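Gollton patch FAQ

Quick answers, will add more when I get time.

Do my old saves work?
Yes, from patch 16 on. Anything older gets stuck at the Rutcombe gate. Start over, sorry.

Why is the Ashour map so slow?
Too many units on screen. Set the cap to 135 in options – helps a lot.
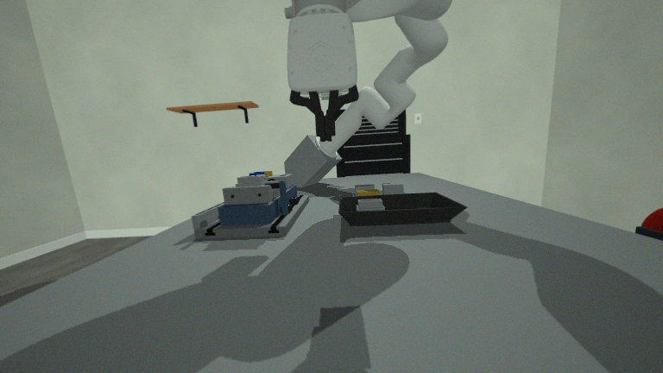

Kourosh Asadi writes that the cap did nothing for him until he turned shadows off too, and he'd like that on the main menu. Fair. Noted.

Is co-op back?
Yep. Up to 6 players, same lobby code as before. Voice chat still broken in the Cimside missions, use somthing else for now.

Can I get a refund?
Ask the store you bought it from. We cant do it from our end.

When's the next patch?
July, if the menus are done.
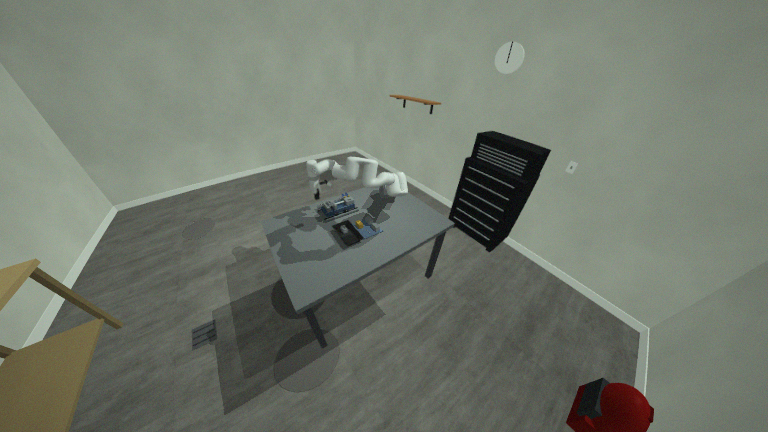

Balance changes come with it – archers cost 17 gold again, towers build slower. Full list goes up same day.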